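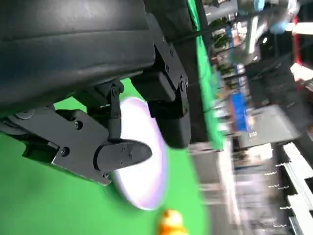 プレルブリッジ研究所ハンドリング評価室より、平行開閉式グリッパー2機種の比較試験についてお知らせいたします。本スレッドでは、試験条件、途中経過および今後の予定を順に掲載いたします。手首カメラは、白い円盤状のプレートが上下の指の間に位置する場面のように、指先と対象物の位置関係を確認する目的で使用しております。丸みを帯びた先細の指先が対象物の手前に重なると、縁の一部が隠れます。この遮蔽の扱いも評価項目に含めました。

(2/14)
対象機種は、Zulov製のリンク式二指グリッパーと、Khan製の直動式二指グリッパーです。いずれも同一のアームに取り付け、制御周期、接近速度および把持力の上限をそろえております。指先は両機種とも標準付属品を使用し、追加の滑り止め材は貼付しておりません。

(3/14)
試行回数は両機種合計で3,552回です。対象物は171種で、皿、蓋、小型容器、布製品、工具類などを含みます。対象物の一覧は報告書の付録に収録いたします。

(4/14)
成功の判定基準は次のとおりです。対象物を作業面から持ち上げ、所定の高さで静止させ、指定位置に置くこと。途中で指先に対する傾きが許容値を超えた場合は、落下に至らなくとも失敗として記録しております。

(5/14)
薄く平たい対象物について。リンク式は閉動作に伴い指先が弧を描くため、接触直前に高さがわずかに変化します。皿の縁を挟む動作では、この変化を補正しない場合、指先が作業面に触れる例が認められました。

(6/14)
直動式では同様の高さ変化は生じませんが、筐体の幅が大きく、隣接する物品との干渉が増えました。棚の内部など、狭い場所での把持を想定される場合はご留意ください。

(7/14)
布製品については、両機種の差は小さい結果でした。失敗の多くは二枚以上を同時に把持したもので、指の機構よりも接近位置の選定に起因すると考えております。

(8/14)
手首カメラについて。取付角度は浅い設定と深い設定を比較しました。深い設定では指先付近の視認性が向上する一方、グリッパー本体が画角に占める割合が大きくなり、周囲の物品の検出が遅れる傾向にありました。

(9/14)
移動中の画像のぶれも課題です。露光時間を短縮すると輪郭は明瞭になりますが、照明の弱い区画では雑音が増加しました。現時点では、接近の最終段階に限り速度を落とす方式を採用しております。

(10/14)
制御器の比較は、ラムブリッジ分室のPranab Abeysekaraが担当いたしました。位置制御のみの場合と、接触後に力制御へ切り替える場合を比べたところ、硬い皿類では後者の方が安定しておりました。柔らかい容器では切替えの閾値の調整が必要です。

(11/14)
配線に関する補足です。ケーブルの余長が不足すると、手首の回転時に張力が生じ、力覚の計測値に偏りが出ることを確認しました。該当する試行は集計から除外し、配線を改めたうえで再実施しております。

(12/14)
保守面では、リンク式の関節部のねじについて、定期的な締付け確認を推奨いたします。当室では各試験日の開始前に点検し、締付けの記録を試行記録と併せて保管しております。

(13/14)
報告書の取りまとめはNazma Haqueが行います。公開は8月を予定しており、機種別の集計表、失敗の分類、カメラ設定ごとの検出結果を掲載いたします。個別の試行映像の提供は予定しておりません。

(14/14)
試験条件に関するご質問は、当室の問い合わせ窓口までお寄せください。使用機種の型式、指先の形状、カメラの取付角度を併記いただけますと、回答が円滑になります。
2024年4月12日
プレルブリッジ研究所 ハンドリング評価室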